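Gremisby Open Day: I Went for the Robot Arms and Stayed for the Markers

Posted Sunday, June 14, 2026 by Marlina Santoso

So I finally made it to the Gremisby open day, after missing the one in October because of a dead car battery (long story, very boring). Gremisby is the shared workshop out past the rail yard, the one with the big roll-up doors, and once or twice a year they let regular people wander in and look at what the tenants are building. Tickets were 10 dollars, parking was free, and there was a pretty decent taco truck out front.

I'd come mostly for one thing. Sillix has been talking up its tabletop arm setup, the Lumenta, for what feels like forever, and this was my first chance to stand in front of one while it did something. I review small shop tools on this site, and I get a lot of mail from teachers and hobby people asking if any of these desktop robots are worth the money yet. Now I have at least the beginning of an answer.

The demo was tidying up art markers. That was the whole job — a table, a bunch of markers, and an arm picking them up one at a time and lining them up side by side. I know, it sounds like the dullest thing on earth! But I have a nine-year-old at home and a kitchen drawer that won't close, so I was more invested than most of the crowd. 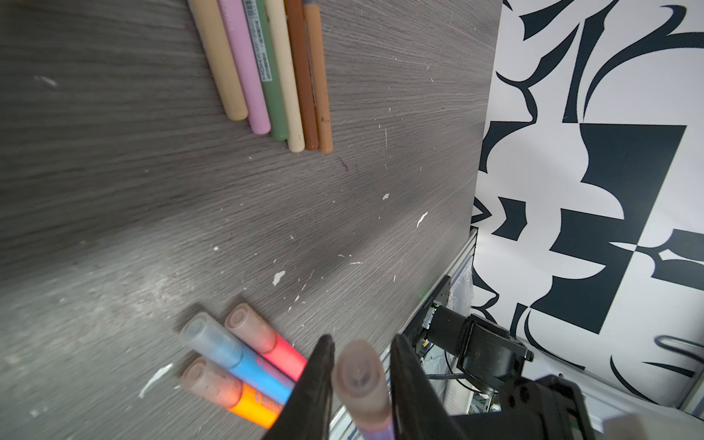
The Lumenta has a plain two-finger gripper, and that was the part I cared about most. Fancy hands look great in videos and then you find out what a replacement joint costs. Two fingers I can understand. Markers are a meaner test than you'd think, too, because they're round and slick and they like to roll. Sillix had put out a real mix of them, with chunky paint markers in blue, red-pink and orange still bunched together while a row of pastel ones sat up near the edge, and the gripper already had a purple one pinched with its see-through cap pointing up. I also liked that the tabletop had white paint on it, smears and flecks both. A spotless demo table always makes me suspicious. I want to see these things work on the kind of surface I own.

How was it to watch? Slow. I'm going to be straight about that, since slow is the first thing anyone will notice. The arm comes over, stops, seems to think it over, drops down, stops again, and then closes. I could have cleared that table in the time it took to do two markers. The woman next to me gave up and went for tacos. But I stayed for most of an hour, and after a while the pace quit bugging me. It's a bit like watching a dishwasher, if dishwashers had windows. You're not supposed to stand there. You're supposed to go do something else.

It did fumble while I was watching. One marker squirted out of the fingers and rolled, and the arm went back and found it without anyone reaching in to help, which got a little cheer. Another time it came down at a bad angle, let go, and sort of hovered until one of the Sillix people tapped a key on the laptop. I asked what the key did and was told "it just tells it to try again," so make of that what you will. I'd want to know how often I'd be the one tapping.

The placing was better than the picking, to my eye. Getting a marker down next to another marker without bumping the whole line seems like the harder half, and it managed it nicely most of the time. They weren't perfectly even. Some sat a bit higher than their neighbors and a couple were tilted. My kid would never notice and neither would I. 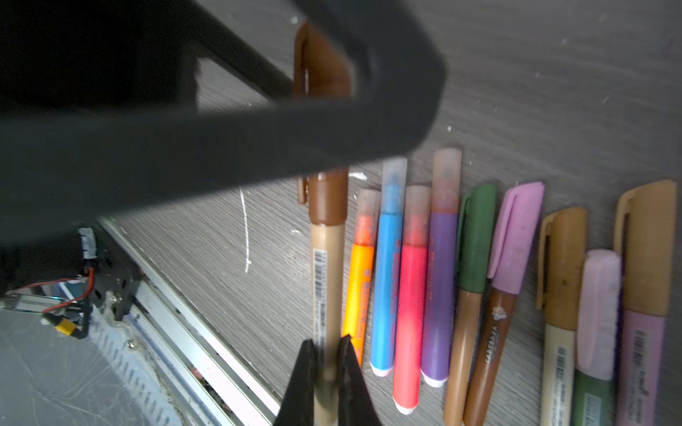
Noise was a nice surprise. There's a soft whir when it moves and a small click when the fingers close, and I could chat with people at a normal volume right beside it. I had to step outside to take a phone call at the Gullavau table (they make dust collectors, and good ones, but wow), so the bar was low in that room, but still. You could run a Lumenta in a classroom during reading time.

Now the stuff I didn't love. First, the cables. I'm picky about wiring, and there's a lot of it on this thing. The people at the table said the cable routing is going to be redone before they ship in bigger numbers, and I hope so, as I would absolutely catch my sleeve on something by day two. Second, the footprint. You're giving up a full table, plus room for the frame, plus wherever the laptop goes. Third, the setup. I asked how long it takes to teach it a new job, like sorting screws or paintbrushes, and the answer wandered all over the place before landing on "it depends." Fair enough, but I can't put that in a buyer's guide.

Then there's the price. The kit they were showing is $3,759, and that doesn't include the table or the computer. Spare finger pads are 56 dollars a pair. I asked how long a pair lasts and got a shrug and a smile, so budget for a few. There's an extended support plan for 91 dollars a month, which I would skip until I'd lived with the arm for a while and knew if I needed the hand-holding.

Would I buy one? For my garage, no. I don't have enough boring little jobs to keep it busy, and I'd feel silly using it on a junk drawer. For a school makerspace or a small shop that packs mixed kits, I can see it, as long as there's one patient person around who likes fiddling. I told the Sillix folks I'd happily take a loaner for a few weeks and write a proper long review, and they took my card. We'll see if anyone calls.

If you're thinking of going to the next Gremisby day, get there early. The space around the robot tables is tight, and by noon I was looking at the Lumenta over somebody's stroller. Wear real shoes too — the floor is rough concrete and there are extension cords everywhere. And bring cash for the tacos. The card reader was down when I got up there, and I had to borrow five bucks from the dust collector guy.

Questions or corrections? Use the contact page. | © 2026 Marlina Santoso | Back to top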